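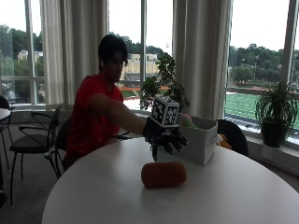

Ticket 1813
Betreff: Serientermine in Wustora doppelt nach Umstellung des Kalenders
Erstellt von: Neusa Coutinho, Raumverwaltung Haus Altport
Bearbeitung: Fabian Haslinger, Usha Poduval
Priorität: mittel
Status: gelöst

Neusa Coutinho, 6. September, 08:52

Guten Morgen,

seit gestern Abend zeigt die Raumbuchung in Wustora manche Termine doppelt an. Es betrifft den hellen Saal im Erdgeschoss und den kleinen Besprechungsraum Ambrose. Die anderen Räume habe ich kontrolliert, dort sehe ich den Fehler nicht.

Der doppelte Eintrag hat immer denselben Titel und dieselbe Person, aber er beginnt eine Stunde später. Zum Beispiel steht der Sprachkurs von Frau Calloway einmal um 17 Uhr und einmal um 18 Uhr. Danach möchte jemand anderes den Saal buchen und bekommt die Meldung "Raum belegt". Zwei Personen haben mich deswegen schon angerufen.

Ich habe bis jetzt probiert:
Browser neu gestartet, Cache geleert - kein Unterschied.
Anmeldung an einem anderen Rechner - dasselbe Bild.
Einen doppelten Eintrag von Hand gelöscht. Nach etwa zehn Minuten war er wieder da.

Ich lösche jetzt nichts mehr, damit ich nichts kaputt mache. Bitte sagen Sie mir, ob das richtig ist.

Mit freundlichen Grüßen
Neusa Coutinho

Fabian Haslinger, 09:20

Guten Morgen Frau Coutinho, ja, bitte nichts löschen. Dass der Eintrag zurückkommt, spricht für die Synchronisation. Zwei Fragen: Wurden diese Termine als Serie angelegt oder einzeln? Und welche Zeitzone steht bei den beiden Räumen unter Verwaltung, Räume, Erweitert?

Neusa Coutinho, 09:41

Es sind alles Serien. Einzelne Termine sind nicht doppelt, das hatte ich vorher nicht bemerkt.

Bei der Zeitzone steht im Saal "vom Server übernehmen", bei Ambrose auch. Bei den übrigen Räumen steht "Berlin". Ich weiß nicht, wer das eingestellt hat. Ich selbst habe dieses Menü heute zum ersten Mal geöffnet.

Fabian Haslinger, 10:15

Danke, das hilft. Der Kalenderserver ist gestern nach Clernham umgezogen und läuft dort mit einer anderen Zeitzone. Räume mit fester Einstellung merken davon nichts. Bei "vom Server übernehmen" legt der Abgleich die Serie mit der neuen Uhrzeit noch einmal an und erkennt die alte nicht als dieselbe. Ich gebe das Ticket an Usha weiter, sie hat Zugriff auf den Abgleich.

Usha Poduval, 10:48

Übernommen. Im Protokoll stehen 77 doppelte Termine, davon 70 im Saal und der Rest in Ambrose. Ich halte den Abgleich für beide Räume an. Neue Buchungen sind möglich, sie erscheinen aber vorerst nicht in den persönlichen Kalendern.

Neusa Coutinho, 11:05

Vielen Dank. Ich habe einen Zettel an die Tür vom Saal gehängt und eine Mail an alle geschrieben, die diese Woche noch gebucht haben.

Noch eine Sache, vielleicht ist sie wichtig: Herr Mercado hat seine Serie gestern nach dem Umzug geändert, von 14 Uhr auf 15 Uhr. Bei ihm ist also der spätere Termin der richtige und nicht der frühere. Bitte diesen nicht automatisch löschen.

Usha Poduval, 11:12

Das ist sehr wichtig, danke! Ich hätte überall den späteren entfernt. Die Serie von Tavion Mercado nehme ich aus dem Skript heraus und mache sie von Hand.

Usha Poduval, 13:36

Stand jetzt:
Zeitzone beider Räume fest auf Berlin gesetzt.
Sicherung des Kalenders erstellt.
Doppelte Termine mit dem Skript entfernt, Serie Mercado von Hand bereinigt, 15 Uhr bleibt.
Abgleich wieder eingeschaltet und zwei Durchläufe abgewartet. Es ist nichts zurückgekommen.

Bitte einmal bei Ihnen prüfen. Die Ansicht muss man eventuell mit Strg und F5 neu laden.

Neusa Coutinho, 14:10

Ich habe beide Räume bis Ende September durchgesehen. Im Saal ist alles richtig. In Ambrose steht der Termin von Paloma Calloway jetzt gar nicht mehr, weder früher noch später. Es handelt sich um ihre Sprechstunde, nicht um den Kurs.

Usha Poduval, 14:29

Stimmt, die Sprechstunde hatte eine Ausnahme in der Serie, und das Skript hat deshalb beide Einträge als Kopie gewertet. Aus der Sicherung zurückgeholt. Können Sie noch einmal schauen?

Neusa Coutinho, 14:37

Ja, sie ist wieder da, mit der richtigen Uhrzeit. Frau Calloway sieht sie auch in ihrem eigenen Kalender, ich habe sie gefragt. Den Zettel habe ich abgenommen.

Von meiner Seite kann man das Ticket schließen. Eine Bitte für das nächste Mal: Wenn der Server umzieht, wäre eine kurze Nachricht an die Raumverwaltung gut, am besten einen Tag vorher.

Fabian Haslinger, 15:02

Ist notiert, die Raumverwaltung steht ab jetzt im Verteiler für Wartungsarbeiten. Die Prüfung der Zeitzone kommt auf die Liste für Serverumzüge. Ticket geschlossen.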